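The grape shift

My sister thinks I drove four hours to play with fruit, and she's not far wrong. I'd been invited to spend two days at Rorker, a robotics outfit in the back half of an old wool store at Kidodcombe, where people teach robot arms to do kitchen jobs by steering them through the motions over and over. I'd written a bit about automation before, mostly from press kits. I had never put my own hands on the controls, and I was itching to have a go.

The job that month was fruit. Pick it up, put it on a plate, take it off the plate, start again. There's a whole bench of the stuff, and grapes are the one everybody groans about. An apple is an apple from any side, but a bunch of grapes has stems and gaps and lumpy bits, and if there's a leaf on it the leaf catches on everything.

Amedeo Grasso, who runs the day crew, sat me down at a station called Pace. All the stations have names (the one beside it is Arkell, and people will swap shifts to get on Arkell, for reasons I never got to the bottom of). You hold a pair of handles about the size of a bike grip, you squeeze, and the gripper squeezes. You move your wrist and the arm moves its wrist. Sounds easy! I knocked the plate clean off the mat in my first minute.

"Everyone goes too fast," Amedeo said. "Go at the speed you'd pick up a sleeping kitten."

So I did, and it was better, though slow is tiring in its own way. Your shoulders creep up around your ears. You find yourself holding your breath as the fingers close, and then you've got the bunch, and you're so pleased with yourself that you forget you still have to put it down somewhere. I dropped a lot of grapes that morning.

What surprised me was how fussy the crew are about style. Each run gets saved and the robot learns from the lot, so if I dither over the plate for three seconds, there's a fair chance the robot will pick up a bit of dithering too. Amedeo can watch a replay and tell you who was driving. One bloke always comes in from the left. Another gives a tiny wiggle before letting go, and by July, I was told, the robot had started giving a tiny wiggle as well. They had to go back and weed those runs out, which took most of a week and a great many biscuits.

They were aiming for 3000 good runs on the fruit job and had 2936 when I walked in. I did 73 over the two days and I'd love to tell you I got them over the line, but plenty of mine went in the bin. Hesitations, mostly. One because I sneezed.

Some of the work is done the other way, with no handles at all. You take hold of the arm itself, with the motors gone soft, and walk it through the job like you're teaching somebody to dance. I liked this far more. You can feel the weight of the thing, and you stop thinking about left and right. The crew were split on it. The handle people say your own arms get in the way of the cameras, and the hands-on people say the handle people drive like they're parking a caravan.

Late on the second afternoon, about the time the kettle goes on, they let the robot try by itself. I'd expected a bit of ceremony but Amedeo just clicked a mouse and went back to his tea. The arm went out, paused over the bench, and came down on a bunch from the right with the wrist tipped over - and I swear that was me. It's how I'd been doing it since lunch. I made an embarrassing noise and had to go and stand by the sink.

I've since been sent the tally for the month, 705 tries by the robot on its own, and they're still arguing over what counts as a fair pick-up if a grape comes loose. I've got views on that. I've also got a sore shoulder and a standing offer to come back when they start on teacups, so I'm doing stretches.

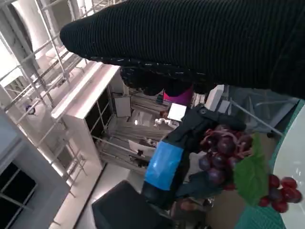
Do you need to know how to code to teach a robot this way?

Most of the people steering the arms don't write any code. They practise the controls until their movements are smooth, repeat the job many times, and leave the training software to somebody else on the team.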